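7.2 Error 11: the second hand does not close

This fault appears during a handover of soft items. The first arm holds the fabric and the second hand stays open.

Caution: Do not pull the fabric by hand while the motors are on.

1. Press Stop and wait 7 seconds.
2. Turn the motor key to OFF.
3. Support the first arm, then remove the item.
4. Check both fingers of the second hand for threads.
5. Turn the key to ON and run the Trallo test 2 times.
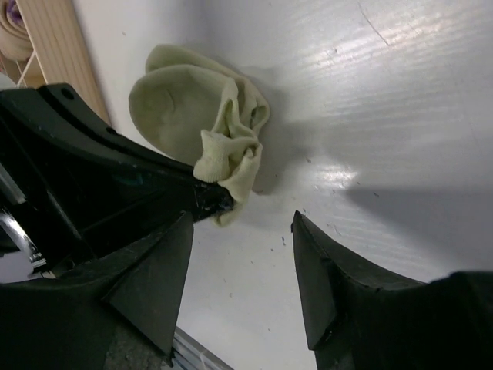

Photo: Wanting Liang / Stusedik

One arm pinches the green fabric near its lower end, and the fingers of the other hand are open.

Note: If the error comes back, do not repeat the test — write down the counter value (for example 2,443) and send it to Matow service.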